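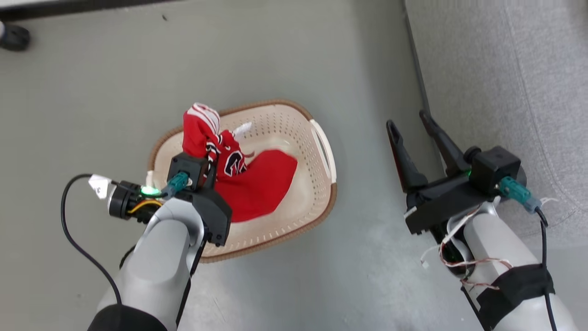
Universities should stop putting league table positions on their course pages

Every spring the new subject tables come out and every university press office goes through them looking for a line it can use. If the university has dropped, there is usually a smaller table where it hasn't. By the end of March the banners are up on the course pages and they stay there until the next lot.

I taught on a postgraduate programme at Murlow for eleven years and helped to write a good many of those lines. I now think we should have left them off.

My objection is a practical one. A person choosing a master's degree needs to know what it costs in total, who will teach it, how many hours of teaching there are in a week, and what happened to the people who finished it. A position in a table answers none of this. Our programme went up 14 places one year. We had the same staff, the same rooms and the same reading list. What had changed was the number of people who filled in the survey.

The tables also treat small courses badly. In my last year there were 226 students across the whole department and nine on the speech and hearing option. Two unhappy students out of nine can sink a score. Two out of 400 make no difference at all. Anyone who works with figures for a living knows this, and universities are full of such people, yet the score goes on the page to one decimal place.

Prapai Jitpraphai, who ran admissions for us, kept a record of what applicants asked at open evenings. Over one year she wrote down 297 questions. Most were about money, placements and whether the timetable could be fitted round a job. Five mentioned rankings, and three of those came from parents. I don't claim that proves anything about applicants everywhere, but it was our own evidence and we took no notice of it. The next prospectus still had the ranking on the cover and the placement list on page 38.

There is a cost to this as well. Murlow paid a consultancy called Naltix to advise on "improving our ranking profile". The report ran to 60 pages and recommended, among other things, reminding students more often to complete the survey. For the same money we could have paid bursaries of over 4,000 pounds to several students on unpaid placements, some of whom were travelling two hours each way and working every Saturday to cover the fares.

The usual defence is that overseas applicants rely on the tables, since they can't easily visit. Some do, and some scholarship bodies insist on them. Those people can look the tables up. They are published, they are free, and they don't need repeating in large type by the institution that has most to gain from them.

What I would put in that space is dull. List the placements used in the past three years, by name. Give the full cost, including travel and uniforms. Say how many started, how many finished and how many were in related work a year later, and where the numbers are small, say that too. Hasaden College already does most of this for its nursing courses, and its page is the plainest I have read.

I expect the banners will be back next spring all the same. Murlow's new one is already up, and the page underneath it still doesn't give the fees for part-time study.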